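Notes pour l'intervention « Le linge plat, du sac au placard »
Atelier Grivau, fin de matinée

Démarrer sans projection. Laisser les gens s'asseoir, demander qui plie sur une table et qui plie sur un lit. La plupart vont répondre le lit. Partir de là.

Point 1. Pourquoi le pliage prend du temps

Le pliage lui-même est court. Ce qui prend du temps, c'est de retrouver les coins. Un drap sorti du sac n'a plus de sens : on tire, on retourne, on cherche l'ourlet. Rappeler l'exercice fait à la pension Thepsuriya : 77 pièces, deux personnes, 42 minutes. Plus de la moitié du temps est passée à démêler. Marquer une pause, laisser noter.

Si quelqu'un demande le volume total, le relevé de décembre donne 857 pièces de linge plat pour le mois, torchons non compris.

Point 2. Préparer la surface

Faire le lit d'abord. Tendre la housse ou le drap du dessus avec le plat de la main, du centre vers les bords. Quelques plis peuvent rester.
Garder le milieu libre, poser le reste sur les côtés ou sur une chaise.
Choisir un dessus clair pour du linge foncé, et l'inverse. Les bords se repèrent mieux.

Ne pas s'étendre sur le repassage, il y a une autre séance pour ça.

Point 3. La pièce en tas

Prendre une taie dans le bac et la jeter sur la table devant tout le monde. Ne pas l'arranger. Demander à quelqu'un de montrer un coin. En général on désigne une pointe qui dépasse, et une fois sur deux c'est un simple pli du tissu.

Méthode à montrer lentement, deux fois :
Saisir la pointe la plus haute et soulever. Laisser pendre.
Suivre le bord avec l'autre main jusqu'à rencontrer une couture.
Si on arrive à un angle cousu, le garder. Sinon, continuer le long du bord.
Reposer à plat, bord ouvert vers soi.
Plier en deux dans la longueur, puis en trois.

Le pliage en trois est celui du guide Koddale. Certains préfèrent en quatre, cela dépend de la profondeur des étagères. Chez Zimano les rayons sont étroits, donc en trois.

Question qui revient : faut-il secouer la pièce avant ? Oui pour les draps, si la place le permet. Pour une taie, un coup sec suffit.

Projeter les deux vues et laisser chercher la salle avant de parler. Faire observer la pointe du tissu, puis demander par où chacun commencerait.
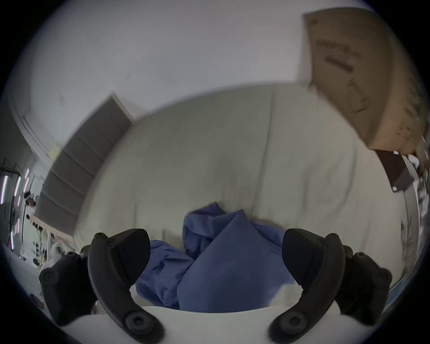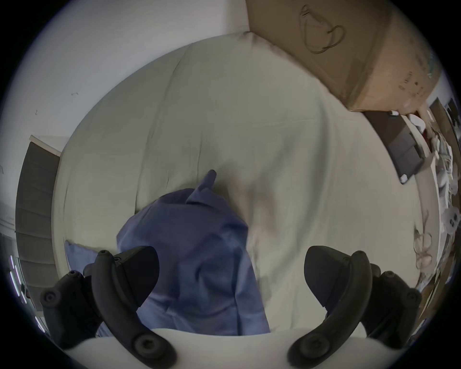
Tissu bleu en tas sur un lit à dessus clair.

Enchaîner avec la pratique par groupes de deux, un bac par groupe. Passer entre les tables, corriger surtout la prise du premier coin. Garder dix minutes pour les draps-housses, sinon on les réclame à la sortie. Reprendre les bacs avant la pause.

À lire aussi
Plier un drap-housse seul
Ranger les taies par parure ou par taille
Étiqueter les étagères d'une lingerie
Torchons et serviettes : deux piles ou une seule

Ce site utilise des cookies pour mesurer son audience. Accepter | Refuser | Paramétrer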